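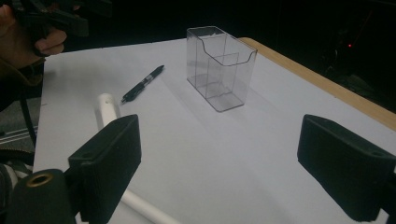
Subject: Re: [nendham-practice] Prondard draft 2, section on hand-held recording

Hello all,

I have now been through draft 2 of the Prondard notes with the sessions at Kuvside in mind, and I have comments on four of the clauses. The rest I am happy with as it stands. Clause numbers are the ones in the January text.

Clause 3, start state. The draft says that the objects must be "placed as shown on the task card". We tried that and found it too loose and too strict at once. It is too loose because the card doesn't say which way round a pen should point. It is too strict because the person setting up tends to copy the drawing to the millimetre, and then every recording begins from the same layout. I would like the clause to say that the card gives the objects and the area they may lie in, and that their positions are changed between recordings within that area. If a direction matters to the task, the card should say so in words.

I also want a line on things that are allowed to touch at the start. Our card for the pens and the holder had nothing on this, and two people read it differently. One would start with a pen right up against the holder and the other left a clear gap every time. Either is fine by me, but the card has to say.

Clause 5, the hands. The draft asks for "natural speed". I would drop that and ask for a steady speed, with no stop of the hand in mid-air unless the task needs one. People don't know what natural means once they have a gripper in each hand, and those who were told to be natural mostly went too fast. A line about the other hand would be useful as well. If a task can be done with one gripper, the card should state where the second one waits. At the moment it can be anywhere, including over the objects.

On cables we have a house rule that the draft lacks: before each recording, check that the cable has enough slack to reach the far side of the work area, and that it doesn't lie across anything that will be picked up. It takes a few seconds. I suggest adding it as 5.4.
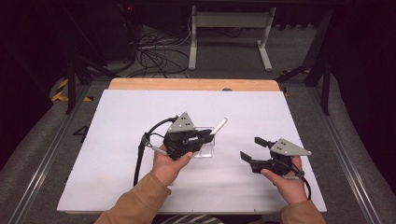
Should a recording be thrown away when the operator drops something and picks it up again? Keep it if the drop and the pick-up are both complete and the object stays inside the work area, and mark it as a recovery. Throw it away if a bare hand or a second person had to step in. The draft is silent on this and I think it needs its own clause, as each site will otherwise make up its own rule and the sets won't match when they are put together.

We had 139 recordings in the last batch, and 17 of them had a drop of one kind or another. Under the old house rule we would have lost all 17. I went back through them with the wording above and most could be kept with a mark. Reading the marks afterwards was the slow part, because we had written them as free text. So please can the clause also fix the words: "recovery", "helped", "stopped". Three words are enough for our work -- if another site needs a fourth, I would like to hear what it is for.

Clause 7, see-through objects. I'm glad there is a clause at all. The draft tells sites to avoid clear plastic "where possible", and I can't agree with that. Clear holders and boxes are ordinary things on ordinary desks, and a robot that has only met solid coloured ones will not be much use there. I would replace the ban with a duty to note it: the card says that an object is clear, and the light is left unchanged for the whole batch. If the lamp has to be moved, that starts a new batch.

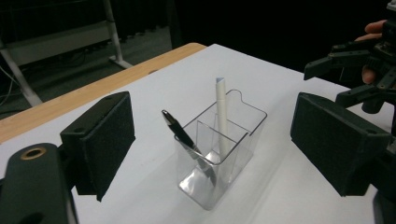 Mitali Amarasinghe wrote:

> I have one worry about the finish of these tasks. Draft 2 says a recording ends
> "when the task is complete", and we had a long argument at Thambiah over what
> that means. Some of us stop as soon as the item is in the holder. Others wait
> until the fingers have opened and moved back. When we train on a mix of the two,
> the arm sometimes doesn't let go, and I think the early stops are the cause,
> though I can't prove it.
>
> I would also like a limit on batch length. After 100 recordings in a row people
> get careless, and the last ones look like copies of each other. Could the notes
> say something about breaks, or is that outside what we agreed to cover?
>
> Mitali

On the first point I agree with Mitali. The end of the task and the end of the recording should be two separate things in the text. My wording for clause 8 would be: "The task is complete when the item is in its place and the fingers have let go of it. The recording ends after the gripper has moved clear and been still for a moment." I have left the length of the moment open. I don't much mind what we choose so long as it is the same everywhere.

On breaks, I would say it is within what we cover, because it affects the recordings as well as the people. I would not put a number in the main text, though. Tasks differ too much in how tiring they are. What we do at Kuvside is change the operator or change the task when the card has been worked through, and a sentence to that effect in clause 9 would be enough for me. The number could go in a note underneath, with Thambiah's experience given as the reason.
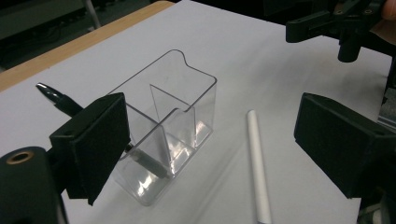 Clause 10, the check before a batch is sent on, needs the most work. The draft has one person look at the first picture of each recording and tick that every object on the card is there. That sounds simple, but it doesn't say which camera is to be looked at, and the views don't agree. A camera on the gripper has its own fingers in the way. With the pen lying off to the left of the clear holder, the left finger can hide most of it and leave only the silver and black end showing, while the white stick on the other side of the holder is easy to see. One checker would tick the pen and another would mark it missing, and both could defend it. I propose that the check is made on the head view where a site has one, with the gripper views used only to settle a doubt. "Partly hidden" should be a permitted answer and shouldn't count as a fault.

A small point on the same clause. The person who did the recording should not be the one who checks it. The draft implies this but doesn't say it outright.

I can send a marked-up copy with all of these changes if the editors would find it easier than working from this message. I haven't touched clauses 11 and 12 as we don't use the fixed arm here, so somebody who does should read those before the draft closes.

Regards,
Kuvside recording desk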